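# Where the county cross-country should go next winter

The league has put out its consultation on venues and I said I'd write down what I think before I fill in the form. It closes in three weeks, so if you run in the league, send yours in too.

There are two options. One is to stay at Dornley, where the final race of the season has been held for as long as I've been a member. The other is to move it to Meltemcombe, on the coast, on the fields behind the old rugby ground.

Dornley first. The course is good. It has one proper hill, a stream crossing and enough width at the start that you don't get pushed into a hedge. The trouble is everything around it. The car park takes 78 cars, and in December we had 987 finishers across all the age groups. People parked on the verges down to the main road and the parish council wrote to the league again. The queue for the toilets was longer than the queue for numbers. The under-13 girls started late while a van was moved off the course.

Meltemcombe has none of those problems. The overflow field alone is big enough for everyone, there are changing rooms, and the station is a ten-minute walk away. The hire fee is over £2000, though, against almost nothing at Dornley, and it would have to come out of entry fees. The course is also flat. I walked it last month and the steepest thing on it is the bank by the pitches. A flat, firm lap suits track runners, which is fine, but it would be more or less the same race as the one we already have in the autumn.

My club, Shao Harriers, is split. Most of the parents want Meltemcombe and most of the veterans want to stay put. I come down on the side of Dornley with changes. Run a bus from the Elleo leisure centre, which has a large car park that sits half empty on race mornings. Charge £6 a car at the venue itself and let the buses in free. Move the junior races an hour earlier so the two crowds don't overlap.
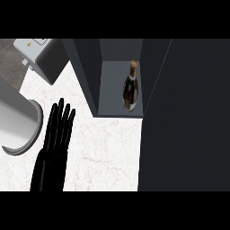
*Page last changed: 28 February 2018*

If the league won't pay for buses, I would go for alternate years, with Meltemcombe taking the first one. That would give the Dornley fields a winter off as well. The bottom corner by the stream was badly cut up this time and the farmer has been patient with us.

The form asks for a first and second choice and has a small box for comments. You need your club's affiliation number to submit it, so ask your secretary if you don't have it. I'll put the result up here when the league publishes it.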